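We got to Humley just after nine, which was lucky, as the car park behind the old wool store only fits 30 cars and there was already a ute having an argument with a wheelie bin. The synth and studio open day happens every February and I've been meaning to go for years. It was already warm enough that I left my jumper in the car and regretted nothing.

Entry was a gold coin, and then you just wander. Downstairs is Drunach, the workshop that repairs old mixing desks, and upstairs is Tilahun, who do keyboards and little desktop units. There's a shared kitchen in between with a very good lamington situation — get in early, the raspberry ones went first.

I started upstairs because I could hear someone playing a bass line through the floor. They'd put out headphones on every bench so you could twiddle away without driving your neighbour mad, and I lost the best part of an hour on one filter. You turn it a hair and the whole sound goes from kazoo to cathedral! A kid next to me was doing much better than I was and kindly pretended not to notice.

The talk I'd really come for was on at half past ten, about panel layout. I know how that sounds. But I've owned enough badly laid out gear to have Opinions, and it was packed, with people sitting on the stairs.

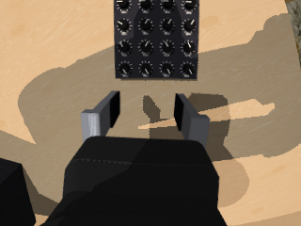 The speaker's big thing was spacing. If your fingers can't get around a knob without bumping the one beside it, you'll stop using it, and then you've paid for a control you're scared of. She passed around a box of knobs in all sorts of sizes and had us try them with our eyes shut. I was surprised how much I liked the fat, slightly grippy ones, having always bought the skinny metal kind for looks (my poor rack at home is full of them).

She also had a good grumble about labels — too small, too pale, useless on a dark stage — and got a round of applause for it.

After lunch I did the downstairs tour. The star was the Kekusness, a huge grey desk that came out of a radio station and has 1,708 solder joints still to be redone, according to the sign taped on its side. They let us poke our heads in underneath. It smelt like a hot attic and I loved it.

I'd budgeted $80 for the parts sale and came home $119 lighter, with a bag of sliders, two power supplies and a patch lead in a colour I already own. The sausage sizzle only took cash, so bring some if you go next year. Parking's easier on the river side.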